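Stendico Opens Tableware Return Program to Schools and Community Halls in Kusow

KUSOW, March – Stendico, a supplier of reusable tableware for group dining, will open its collection and return program to schools, community halls and small event venues in Kusow this spring. The program has until now been limited to office cafeterias.

Under the program, a venue receives clean plates, cups and bowls in stackable crates before an event or at the start of a school week. After use, the items go back into the same crates without being washed. Stendico picks them up, washes and inspects them at its Netness site, and sends them out again.

The wider rollout follows a trial in which 35 venues took part. The trial covered school lunches, evening classes, birthday parties in rented rooms and a winter market. Venues kept their usual menus and their usual serving staff.

"Most of the halls we supply have one small sink and a short counter," the company said in a statement. "They were buying throwaway cups by the carton because there was no good way to wash up for a full room. We wanted to take the washing off their hands and keep the price at a level a parents' group can pay."

How the program works

Venues can order by the week or by the event. Orders placed before noon are delivered the next working day within the Kusow city limits. Outside the city, delivery takes two working days. The smallest order is one crate, which holds 100 pieces in any mix of cups, small plates, large plates and bowls.

Food scraps should be emptied out before items go back in the crate. Rinsing is not required. Crates have a lid that closes with two clips and can be kept in a storage room overnight. Stendico asks that they not be left outdoors.

Lost or broken pieces are charged at replacement cost, with a small allowance on every order before any charge applies. Pieces that come back scratched or stained through normal use are taken out of circulation at no cost to the venue.

Customers will see their returns listed on their monthly statement. A venue that believes a return has been counted wrong has until the end of the following month to ask for a check. 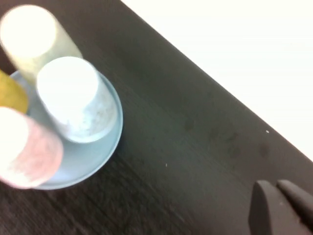 Plastic cups and a light blue plate on a dark wooden tabletop.

Washing and inspection in Netness

The Netness site was expanded last fall to prepare for the added volume. A second washing line is now in service, along with a larger drying room. The building covers 803 square meters, including the loading area, and is on a bus route that serves the industrial park.

Every piece is checked by hand after drying. Staff look for cracks, rough edges, cloudiness and leftover marks from labels or tape. Pieces that pass are stacked, wrapped and dated. Wrapped stock is kept for no more than four weeks before it is either sent out or washed again.

Wash water is filtered and used for the first rinse of the next load. Stendico said the change has lowered the amount of fresh water needed for each crate and that it will publish the results after the second line has been running for a full year.

Pieces that can no longer be used are sorted by material and sent to a recycler. The company is also looking at a trade-in option for venues that already own mixed sets of tableware and want to switch over. Details will be given later in the year.

Support for schools

Schools that join before the end of the current term will receive their first two crates free of charge. They will also receive a wall chart showing where scraps, napkins and tableware go at the end of a meal. The chart uses drawings and very little text so that younger children can follow it.

Smaller cups and shallow plates are available for kindergartens and the lower grades. They fit the same crates and follow the same return steps. Kitchens that serve pupils with food allergies can ask for separate crates, marked with a colored band, which are washed in their own load.

During the trial, several schools asked for pickup after the lunch period instead of at the end of the day. Stendico has added an early afternoon pickup at 2 p.m. for schools on the east side of Kusow. The west side will follow once a second driver has been hired.

Won joins as delivery partner

Local delivery firm Won will handle deliveries and pickups in the outer districts. Won already runs daily routes to bakeries and small groceries in the area, and the crates will travel on the same vans, on shelves kept apart from food goods. Stendico's own drivers will continue to serve the city center.

Venues in the outer districts order and pay in the same way as all other customers. Questions about a delivery time can be sent to either company. Questions about the condition of the tableware should go to Stendico.

Prices and sign-up

Prices depend on the number of crates and how often they are used. Schools, libraries and registered nonprofit groups pay a lower rate. There is no joining fee, and a venue can leave the program at the end of any month with all crates returned.

Sign-up is open now through the Stendico website and by phone during office hours. Venues with unusual access, such as a narrow stairway or a shared loading door, are asked to say so when they sign up. A driver will visit before the first delivery to agree on a drop-off point.

An open afternoon for new customers will be held at the Netness site in March, starting at 3 p.m. Visitors can see both washing lines and handle samples of every item in the range. Closed shoes are required in the washing area. Parking is limited.

About Stendico

Stendico supplies reusable tableware to office cafeterias, schools and event venues in Kusow and the surrounding towns. The company rents out, collects, washes and replaces plates, cups, bowls and serving trays. Its offices are in Kusow and its washing and storage site is in Netness.

Press contact

Stendico Press Office, Kusow
Phone extension: 728
Office hours: 9 a.m. to 4 p.m.
Price sheets and a list of available items can be requested from the press office.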